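The night of the no-confidence vote I was under a desk at Radio Gromberg with a torch in my teeth, looking for the plug that ran the panel lights.

You have to picture the station. It's two rooms over a bakery, and my show went out between the farm prices and the late jazz. Twenty minutes of politics, me and whoever I could talk into climbing the stairs. We told the advertisers we had 3000 listeners. I'd have put it nearer to 600, and half of those were waiting for the jazz.

That week, though, everyone was listening. The Premier had been wobbling since December, when the Handent ferry contract came out, and by the time I got back from holidays his own side had stopped sitting next to him at lunch. I'd spoken to the member for Citum on the phone that morning and she wouldn't say how she was voting. She wouldn't say how she was voting for eleven minutes! I taped the lot and played it twice.

So — lights back on, headphones on, dust all down my good trousers, and my guest was late. He was the government whip, or he had been at breakfast. I filled. I read out the order of business. I read out the weather for Ljungberg, where it was raining sideways, and then I read out a letter from a woman who wanted the Premier gone on account of the colour he'd painted the ferries. It was a very good letter and I've still got it somewhere.

The door opened and in he came with his coat buttoned wrong. I pointed him at the other microphone and he sat down and looked at it like it was a plate of something he hadn't ordered.
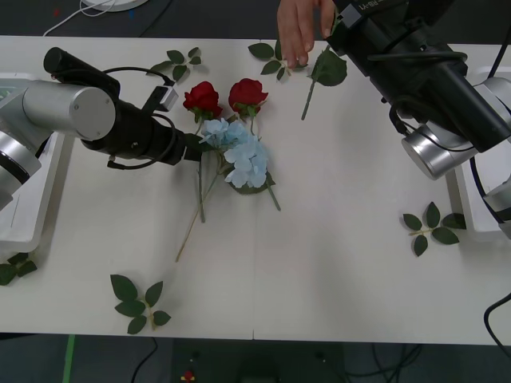

*Artificial flowers and leaves on a white table.*

"Are you still the whip?" I asked him. It seemed the neighbourly place to start.

"I was when I parked," he said.

I laughed, on air, a proper honk. He didn't. He put his phone face down on the desk and it buzzed itself slowly toward the edge, and we both watched it go while I asked him about the numbers. He said the numbers were solid. The phone buzzed again. I asked whether solid meant the same thing it had meant on the weekend, and he said he'd have to check what he said on the weekend.

Now, I'd known him for years. We'd been in the same debating team at school and he used to do this thing when he was losing, where he'd get extremely polite. He'd thank you for your point. He'd thank you for your patience. And he leaned into the microphone and thanked me, very warmly, for having him on the program, and I felt the hair go up on my arms.

"Has he got the votes?" I said.

"Thank you for asking," he said.

You could hear the bread mixer going downstairs. I let it run, which I'm told is the bravest thing I ever did in radio, though really I'd lost my place in my notes. Then he picked up the phone and read it, and turned it round so I could see. It was from the member for Citum. One word, and the word was *sorry*.

"Can I read that out?" I said.

"I'd rather you played some music," he said, so I did both, in the wrong order, with the first few bars of a trombone solo going under the fall of the government.

The switchboard has one line and it lit up. I took the call live. It was the ferry woman, ringing from her kitchen with the kettle screaming behind her, and she wanted to know if this meant they'd be repainted.

I put my hand over the microphone and looked across at him. He was doing up his coat again, still on the wrong button.

"Tell her it's under review," he said, and went down the stairs to move his car.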